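Home | Fixtures | Away days | About

Zedbridge 1, Tonusitz 1. Third draw running and I'm still cross about it.

Monday night, freezing, gate of 1,003 which felt generous. 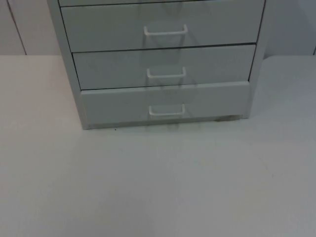
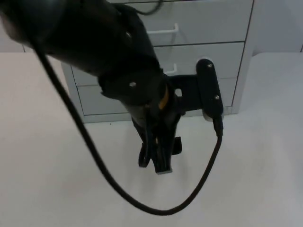 Grey drawers, black robot arm.

Anyway. Dreadful first half, niether keeper busy. Then we score on 69 minutes, scrappy, off a knee I think, and sit back. Why do we always sit back?? Equaliser from a corner, obviously. Free header.

Hedlund away next. 135 miles each way. Already bought my ticket, so thats me told.

Contact | © Stivaso blog | Back to top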